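About Clenness

Clenness is a packing and dispatch house serving small manufacturers, publishers and makers of household goods. The company was established by Khrystyna Romaniuk, who remains its director, and began with one packing bench in a shared building on the Broseck estate. Our premises on the same estate now hold over 400 product lines on behalf of our clients.

Our work starts when goods arrive and ends when a closed and labelled carton is handed to the carrier. Clients may send us finished stock in bulk or deliver it in stages. Every order is picked, wrapped and boxed on site, and a packing record is kept for each consignment – a practice we have followed from the beginning.

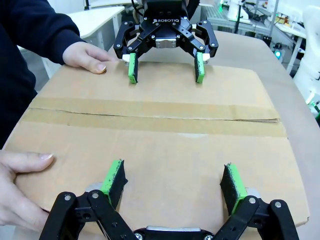
Cartons are central to what we do, and we give their selection and closing due attention. We use corrugated board in nine standard sizes, with other sizes ordered on request. Flaps are brought together before any tape is applied. A wide strip of brown tape laid across the board, with the line where the two flaps meet running beneath its upper portion, is a familiar sight on our tables. Our written standard asks for the seam to be covered along its full length, and for heavier goods a second strip is added at each end.

Plain cartons are our usual choice. Clients who prefer printed boxes may supply their own, and we have done this for Kokix and for the Mladenović range of kitchen linens over several seasons. Sound cartons from incoming deliveries are kept for reuse within the building.

New clients are invited to visit us before placing stock. Visits are held on Tuesday mornings by appointment and include the goods-in area, the packing room and the dispatch bay. The minimum quantity for a first delivery is 100 units.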